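Keeping a Session Record for Low-Stakes Card Play
Dovuveo Player Guides
Last revised 9 July 2023

This guide sets out a method for recording results at low-stakes card games, whether played at home, at a club or in a licensed room. It is intended for adults who play regularly and who wish to know what their play costs them over a season. No method of record keeping will turn a losing player into a winning one, and Dovuveo makes no such claim for this one.

What you will need

A bound notebook or a simple spreadsheet is sufficient. Readers who have the Jacobs ledger may use its ruled pages, ignoring the column headed "Carried". Loose sheets are not recommended.

Step 1. Set the playing fund

Decide on a sum that is to be used for play and for nothing else. Household money, rent and savings must not be included. Write the sum on the first page with the date. The worked figures in this guide use a fund of $475, held apart from the player's ordinary chequing account.

Step 2. Rule the columns

Each session takes one line. The columns are date, venue, game, stake level, time seated, time left, amount brought, amount taken home, and remarks. Keep the remarks column wide. Entry fees, table charges and tips are entered on the line beneath the session to which they belong, and are marked with an F. 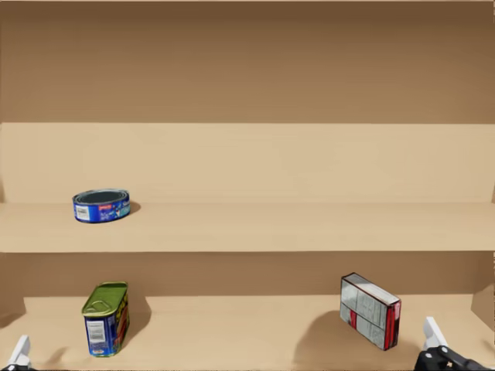 Travel and meals may be recorded in the same manner if the player wishes, but they should be marked with a T and totalled separately. Mixing them with table charges makes it difficult to compare one venue with another.

Step 3. Record the session

Count the money before sitting down and again after leaving the table. Enter both amounts the same evening. If a further sum is bought in during play, add it to the amount brought and note the hour in the remarks. A player who sits down with $70, buys in for a further $30 and leaves with $45 has brought $100 and lost $55. The first buy-in alone should never be entered as the amount brought.

Step 4. Write the remarks

Remarks should be short and should concern decisions. "Called twice from early position with weak pairs" is useful at review. "Bad cards" is of little value. Where a hand is recorded in full, use the same notation each time, and leave out the names of other players. Many clubs, the Brostholm rooms among them, ask that notes be made away from the table, and members are expected to honour that request.

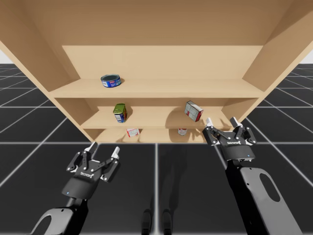
One reader wrote to say that the remarks had become so long that they were no longer read at all, and suggested a limit of two lines per session, with a star beside any hand worth a page of its own. The suggestion has been adopted in this revision. Starred hands may be written up at the back of the notebook, numbered in order.

Step 5. Balance the fund

At the end of each month, add the sessions, subtract the lines marked F, and compare the result with the money in hand. The two should agree to the dollar. Where they do not, look first for a missing buy-in, then for a session entered twice. If the difference cannot be found, enter it as "unexplained" and carry on from the true amount. Do not adjust an earlier line to force a balance.

Step 6. Review by game

Sort the sessions by game and stake level before drawing any conclusion. A profit at draw games can easily conceal a steady loss at Grolar, where hands are quick and the table charge falls due more often. Divide each total by the hours seated to obtain an hourly figure.

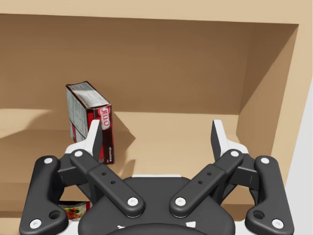
How many hours are needed before the hourly figure can be relied upon?
Treat anything under 400 hours as a rough indication only, and do not move to a higher stake on the strength of it.

Step 7. Close the season

Seasons in this guide run from September to the end of the following August. On closing, rule a double line, write the opening fund, the closing fund and the total of fees, and sign the page. Begin the new season on a fresh page, even where the fund has not changed.

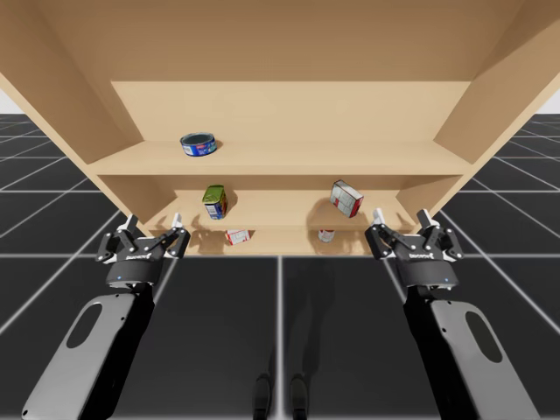 If the fund has been exhausted before the season ends, play should stop until the next one opens. A player who finds this hard to observe, or who has hidden a page of the record from someone at home — or has stopped keeping it after a loss — should speak to a doctor or to a local gambling support service. Most licensed rooms can also arrange for a member to be excluded on request.

Closed notebooks should be kept. The ruled page for Step 2 may be copied for personal use.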